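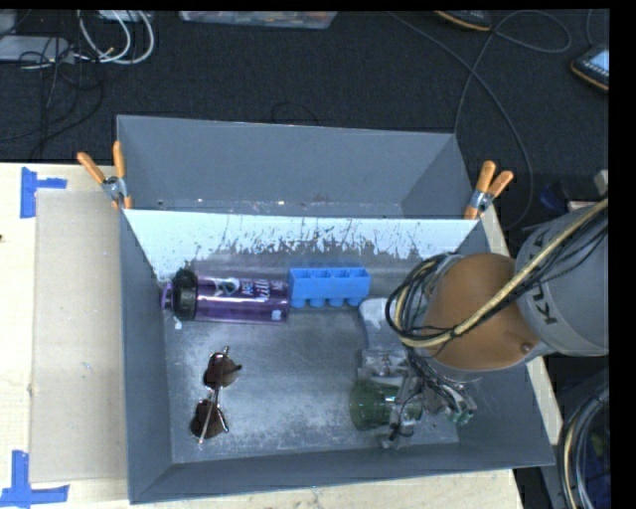 **Figure 3.** Mixed small goods in the larger section of a divided gray bin, including a purple bottle, a blue four-compartment holder and a pair of sunglasses.

### 4.2 What ends up together

The most rewarding part of the Drinditz study was the sorting of small personal goods, the sort of thing people carry in a bag or keep by the front door. We had expected this group to be dull. It gave us the richest material in the whole project!

Over the study period we logged 680 items, of which 106 were hard to place in any one of the groups we had borrowed from the earlier Flollero scheme. A water bottle is a good case. Under Flollero it counts as kitchenware, yet in our household interviews people nearly always spoke of it along with keys, sunglasses and other things that leave the house. The bottle in Figure 3, with its screw cap and carrying loop, shows why. The loop is there for carrying, and a drinking glass has nothing like it. We therefore moved bottles of this type into a new group, "going-out goods," and left open cups and glasses where they were.

Sunglasses caused less argument, though they raised a lovely question about care. Several households kept them in a case, and others dropped them straight into a shared basket with whatever else was there. When we asked about scratched lenses, the second set of households mostly shrugged and said that cheap pairs were meant for the basket. We coded the case, when there was one, as part of the same item (see Section 3.4 for the rule on paired objects).

The blue holder in Figure 3 belongs to a group we came to enjoy very much: things made to hold other things. It has a row of four open compartments along the top and a rounded, cup-like bottom under each. Holders like this are awkward to classify when they are empty, and people at Bakilana, our second site, offered pens, brushes and craft supplies as likely contents for objects of a similar form. Our coding sheet asked for one main use. We ended up adding a second line for "could also hold," and that line filled up faster than any other on the sheet.

Shape mattered as well as use. Long items laid on their side, such as bottles, take up a good deal of floor in a shallow container, and sorters at both sites tended to push them against a wall or divider first and fit the smaller pieces in afterward. Glasses and other light items usually went in last. We did not set out to study the order of packing, so these remarks rest on field notes alone, but the habit was common enough that we think it deserves a study of its own.

Agreement between the 2 coders was strong for bottles and eyewear and much weaker for holders. Most of the disputes came down to whether an empty holder should be treated as storage or as part of the set it was sold with. The Rular guidelines, which we adopted in August for the second round, settle this by asking the household first and looking at the object second.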